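Monday, after dinner

My shoulders are killing me and I have autumn leaves printed on the inside of my eyelids. Card day again! Maricruz has decided we're going for 400 good demonstrations of the card task before the end of August, and she wrote the number on the whiteboard in green marker and underlined it twice, so I guess it's law now.

I had the remote rig from nine until lunch. Same job as last week: pick a card out of one slot in the wooden organizer, put it in another, let go without dragging the neighbor along with it. That's all. My niece could do it while eating a sandwich. But when you're doing it through the glove, with that tiny lag between your finger and the robot's, you suddenly notice how much you do without thinking. I never knew I tilt a card before I lift it! I do, every time, and Wanda spotted it before I did. She made me try it flat and I crumpled one straight off (sorry, little forest).

The cards are slippery things too, and the slots are narrow, and if one leans across two of them the hand doesn't have a nice edge to grab. I spent most of the morning learning to come in from the side with the big finger and sort of roll the card up against the divider. Once I had it, oh, it felt great. I did a whole string of them with no drops and was humming to myself like an idiot, and then I sneezed. The glove sneezed too. Three cards out of the box and one under the table.

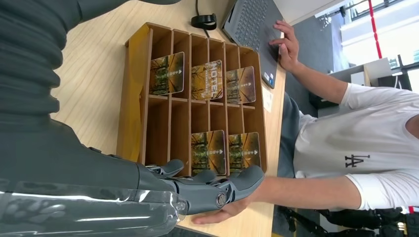
Simin took the afternoon shift with me and we swapped over to teaching by hand, where one of us moves the fingers into place and the software just remembers it. I like that so much better. It's slower, and you have to get your arms into some silly positions, but you can feel when the fingertip is catching on the wood. Simin is the opposite, she says she can't judge anything unless she's watching the numbers on the laptop. So she called out the force readings and I pushed fingers around, and we bickered about whether a pause counts as part of the demonstration. I say yes. People pause! She says the robot will learn to dither. We've left it for Marjan R. to settle (two Marjans in one lab, I still answer emails from the wrong one).

Number 614 in the log is going to haunt me. Beautiful run, smooth as anything, card dropped right into its slot, and I'd forgotten to hit record. I had to go stand in the hallway for a bit.

Vunico called at four to ask if they can come and see it working next week, and Marjan Tabrizi said yes before checking with anyone. So tomorrow we train on what we've got and see if it can do even one card by itself. Wanda thinks we need more examples where things start out crooked, and she's probably right, all my early ones are so tidy. I want to do 30 messy ones first thing, before the coffee wears off.

Must remember: thin gloves to go under the glove, my fingers were all pruney by the end. Also call Mom back, and pay the gas bill. Bed now, it's 10:40 and I'm still pinching the air when I talk.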